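Re: Folding tables for the April swap meet
19th December — Wondimu Belay
2 min read

Odair Caldeira wrote:
> Do we want to rent tables from Restosier again or buy our own?
> They charged us for 6 last time and two of them wobbled.
> I can store a few if they fold.

I'd buy. The rental quote for April came in at $119 before delivery, and we pay it twice a year. Secondhand square ones come up often enough that we'd be ahead by the second meet.

Size matters more than looks. The seed people need room for their trays, and the tool people will put weight on whatever we give them — so please check the leg locks before you hand over any money. 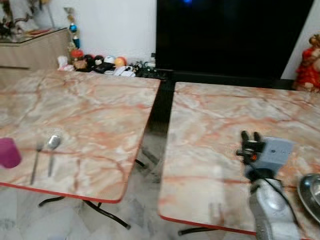
Gonzalo asked about tablecloths. I'd skip them. They slid around last year and we spent half the morning clipping them down.

On space, the hall at Aguiar holds about 80 people once the stalls are in. I'd like to keep the aisle by the side door clear this time, which probably means the book stall goes at the back. Tarcísio, is that all right with you?

Odair, how wide is your storage door? Send me the measurement and I'll start looking.

Wondimu

2 replies · 0 shares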